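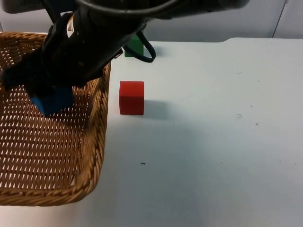
Three weeks with the ridged fingers
by Kiều Vương

In the last newsletter I promised to write how the gripper comparison is going, and several of you have asked me about it in the corridor, so I will try to give the full picture now. The short version is that we have finished the cube test with both sets of fingers, and we have not yet decided which one goes on the arm for the winter.

For those who are new in the group: since February we have used the smooth fingers from Panicker, the ones that came with the gripper. They are good fingers. They are thin, they go easily between two objects, and when one breaks we can have a new one within a week. But they slip. Everybody who has run the arm in the evening knows the sound of a cube hitting the table. So Eilif Hovland ordered a pair from Dikis with a ridged surface, and we agreed to do a fair comparison before somebody falls in love with one of them.

The task is the most simple one we have. Colored cubes lie on the white table, the arm picks one, moves it over the wicker basket and lets it go. When the cubes are in the basket, a person puts them back on the table in new places and the arm starts again. We chose the basket and not the plastic tray because its rim is higher and a little uneven. With the tray, a cube that hangs low in the grip still goes over the edge. With the basket it touches the rim, and then you see very quickly if the grip is strong or only looks strong.

We made 1,000 picks with each set. The smooth fingers dropped or lost the cube 167 times. The ridged fingers did it 40 times. I was surprised by the size of the difference, and I asked Pichit Phetsri to check the log from the beginning, which he did, and he came to the same numbers. We count it as a loss when the cube leaves the fingers before the release command, also if it happens to fall inside the basket. Pichit and I had a long discussion about this last point. He thinks that a cube in the basket is a cube in the basket. I think that luck should not get a point. For the present we use my rule, but the log has a separate column, so anyone who agrees with Pichit can make the count in his way.

Most of the losses with the smooth fingers came during the sideways movement toward the basket, when the arm speeds up. With the ridged fingers they came nearly always at the start, when the gripper closed on a corner of the cube and pushed it away. This is a different kind of mistake and I believe we can correct a part of it in software. Ynyr Rees has changed the approach so that the wrist turns to match the side of the cube before it goes down. His first version turned the wrist the long way, almost a full circle, and we had to stop it by hand. The second version is much calmer.

Now the less good side. The ridged fingers are bulky. When two cubes stand close together, the gripper cannot go down without touching the neighbor, and we had to set a minimum distance between the cubes on the table. The smooth fingers do not need this. If your project has objects in a pile, please think about it before you vote for the ridged ones. They also hide more of the cube from the camera. The fixed camera looks at the table from one position, and when the arm stretches over the basket it covers a good part of what is behind. The tracking program then forgets the cube at the back and finds it again when the arm has moved. For the cube task this is only a small irritation, but Roald Haugland, who wants to work with moving objects, says it will be a serious problem for him. He has asked for a second camera on the other side. I support this, if we can find a place where the stand does not disturb the arm.

A few words about the controller, although it was not a part of the test. We run everything on the Muva controller with the same speed limit and the same grip force for both sets. Eilif has rightly said that this is perhaps not fair to the smooth fingers, which could hold better with more force. We tried this for one afternoon. The result was better, but the motor became warm and the controller gave 2 warnings, so we went back to the normal setting. I do not want to write a number from one afternoon.

The next step is to repeat the test with objects that are not cubes. Pichit is preparing a set with cylinders and some soft things, and we will place them in the same basket to keep the rest of the task unchanged. If you have an object from your own project that you would like to include, please bring it to him. It should fit in one hand and it should survive a fall to the table.

All logs are in the Pedodport folder, under "fingers". Please copy the files before you edit them. Last week someone sorted the original table by cube color and saved it, and it took me a morning to bring back the order of the runs.

We meet to discuss the results after the group lunch on the last Thursday of the month. Roald will bring a drawing for the camera stand. If you cannot come but have an opinion on the fingers, write to me or to Ynyr before that.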